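Home baking evenings return in May

Dear members, after a long winter pause our bread group starts again. I-seul Han will lead the first evening and she will show us a rye loaf with a slow dough, which must rest for 12 hours before baking. Please prepare your dough at home the night before and bring it in a covered bowl.
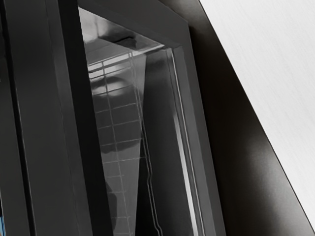
2 min read

We meet at 6:30 p.m. in the Drostach building, second door on the left. There are places for 13 people, and the flour from Pradura is included in the price. If you wish to come, write your name on the list at the front desk, or call extension 1222 and ask for Ruaridh Niven.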